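Multirow shared workshop - FAQ
Last updated 1 June 2020

Do I need to book?
Yes. Online form or ring the desk. Slots are 3 hours, two a day max. No booking, no bench, sorry.

What does it cost?
£15 a slot, members. Non-members £24. Glue and sandpaper included, timber isn't.

Can I just turn up and look round?
Not at the moment. Back to normal in March we hope, will post on this page when we know.

Can I bring my own wood?
Yes, please do. No painted or reclaimed stuff with nails in it. Check it at home first, we've lost blades.

Do you sell timber?
Offcuts only, from the rack by the door. Priced by the piece, pencil mark on the end. Full boards you want Jaltov, on the Owen road, they'll cut to lenght if you ask. 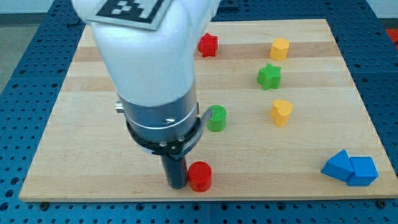 Light wooden board on the blue perforated table.

What finish should I use on a chopping board?
Food-safe oil. Thin coats, wipe off the extra, leave overnight between. Welitz do a small tin, plenty for one board. No varnish.

My board has warped, can it be saved?
Sometimes. Lay it hump side up on a damp towel, weight on top, check next day. Bad cases need planing, ask first.

Can I leave a glue-up overnight?
Yes, shelf at the back. Name and date on it. Roughly 3 days and then we move it.

Are children allowed?
12 and over, with an adult at the same bench. Not on the bandsaw at all.

Refunds?
Full refund if you cancel the day before. After that you can move the slot once but no money back.

Who do I contact?
Cleiton Araújo, bookings and anything else. Email is quickest, the phone is'nt always heard over the extractor.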